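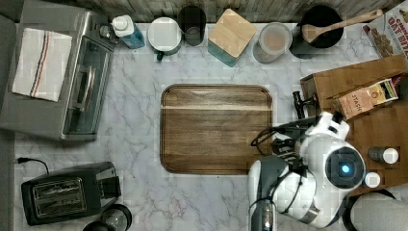 I have a rule about robot learning results, which is that I don't believe a success rate until I know what the kitchen looked like. Most write-ups give you the number in bold and the kitchen in a footnote.

So, the Trilov result. The claim going around is that you can train one policy on 800 demonstrations from a single counter, let it practice in simulation, and it will then cope with kitchens it has never met. The short version of the method: take the recorded demos, rebuild the counter as a 3D model, swap things in and out of the background, and train on the mix. Roksolana Hrynyshyn sent me the preprint in July with one line, "you will hate figure 4," and she was right.

Figure 4 compares their policy to a baseline trained on 2,000 demos with no background swapping. Trilov wins by 29 points. Sounds great! But the baseline only ever saw bare counters, and the test counters are full of stuff. A toaster, a toaster oven, a tea box, a pot with a spoon in it. Of course the bare-counter policy falls over. I would like to see it trained on the same mess and then compared, and I'd bet a lunch that most of the gap goes away. Maybe not all of it. I'm open to a leftover few points being real.

My other complaint is the word "unseen." Going through the supplement, I found 7 test layouts, and every one of them is the same kind of counter with the same kind of things pushed to the back and the sides. The middle stays clear. If you have ever cooked anything you know the middle does not stay clear - that's where the onions go.

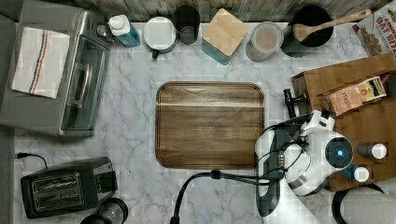
*The board and the row along the backsplash, with the arm coming in from the lower right.*

Look at how much open marble the arm has to work with. A policy could do quite well in a layout like that by learning "the board is in the middle" and never really learning what a board is. There's an easy check for this: slide the board six inches toward the toaster and run the whole thing again. If the score holds, I'll shut up. The preprint doesn't report it, and the Dokico group had the same hole in their paper last year, so I don't think this is one team being sloppy. It's more that the test isn't in the habit yet.

What I did like: they publish the failures. There is a whole table of them, sorted by what went wrong, and the biggest group is the gripper closing early on shiny objects. That fits with what I've heard from people using the Wako simulator, where reflections are pretty much a guess. I trust the table more than I trust the headline number, and I wish it had been in the main paper.

Roksolana thinks I'm too hard on it. Her view is that swapping backgrounds is cheap and anything cheap that helps even a little is worth doing. Fine, I agree with that. I would just call it a cheap trick that helps a little, and leave "generalization" out of the title.

Next on my pile is the Kanberg paper on drawer opening, which uses one drawer.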